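Bimanual Textile Handling Cells: Purchasing and Budgeting FAQ

Last updated 18th September
Reading time: 4 min

Scope

These answers cover the planning of a two-arm sorting cell for small garments at Hidwood and at any other site ordering through Hurberg. They apply to new cells and to second arms added to an existing bench. They do not cover conveyor-fed lines, which are quoted separately by Mocanu.

What does the base price include?

Two arms, two grippers with one set of fingers each, the controller, the bench top, the wrist cameras and the emergency stop circuit. Guarding, electrical work and freight are separate lines on the quote. Sites that leave these off the capital request usually have to submit a variation, and variations are assessed only twice a year.

Can we buy one arm now and the second later?

Yes, provided the dual controller is ordered at the outset. The single controller cannot be upgraded. A later second arm also requires the cell to be recalibrated, charged as one service visit.

How long is the lead time?

Allow 18 weeks from purchase order to delivery, plus commissioning. Orders received after the first week of December are scheduled in the new year.

What floor space and services are needed?

The bench requires 600 mm of clear access on the operator side and a dedicated 20 A circuit. Compressed air is not required for electric grippers. If the site is considering vacuum tooling at a later stage, have the air drop installed with the electrical work; returning a tradesperson to a commissioned cell means isolating it and repeating the safety sign-off.

Which consumables should be in the operating budget?

Gripper fingers, finger fasteners, cable sleeves and bench surface repairs. Fingers are the largest item. Budget 11 sets per cell per year on single shift and order them in one lot, as Dridari applies a minimum order charge. Store spares flat and away from direct sunlight.

Do we need the high-resolution wrist camera option?

Not for sorting by colour or pattern. The option is intended for stitch inspection and label reading. It increases storage requirements considerably, and the storage is charged to the site's own IT cost centre.

Is one finger type suitable for all garments?

No. The slotted finger is specified for knits and light wovens. Denim, canvas and anything with metal hardware should be trialled first with the actual stock. Send samples in the condition in which they will reach the cell, creased or folded included. Pressed samples give cycle times that will not hold in service.

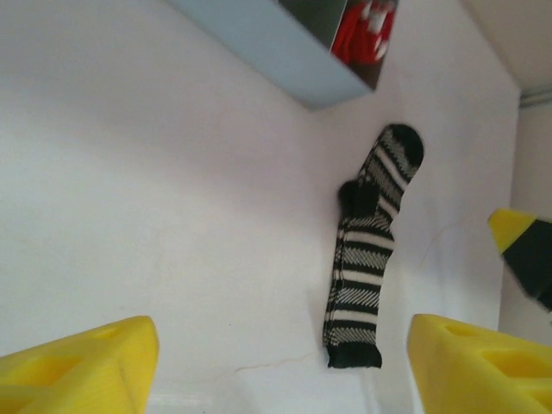
Striped sock on the white work surface, with yellow gripper fingers on either side.

How should bench surfaces be specified?

Request a plain, light, matt finish without printed grid lines. Dark or patterned stock separates well from it in the camera view. White stock does not, and sites with a high share of white items should ask for the grey top at the time of order. There is no price difference. A top changed after commissioning is a chargeable item.

Hairline marks in the surface are not covered by warranty unless they lift or catch fabric. Record them at acceptance so that later claims can be assessed against a baseline.

Should we lease or purchase?

Purchase is cheaper where the cell will run for more than three years at the same site. Leasing suits trial programmes and buildings with an uncertain tenancy. Relocation of a leased cell needs written approval, and the lessee pays for transport both ways.

What is required before a quote can be issued?

A floor plan showing the proposed position, a list of garment types with daily volumes, the shift pattern, and the name of the budget holder. Quotes are valid for 60 days. Incomplete requests are held in the queue and are not priced in part.

Contact: Hurberg Equipment Planning, Hidwood office | © Hurberg | Back to top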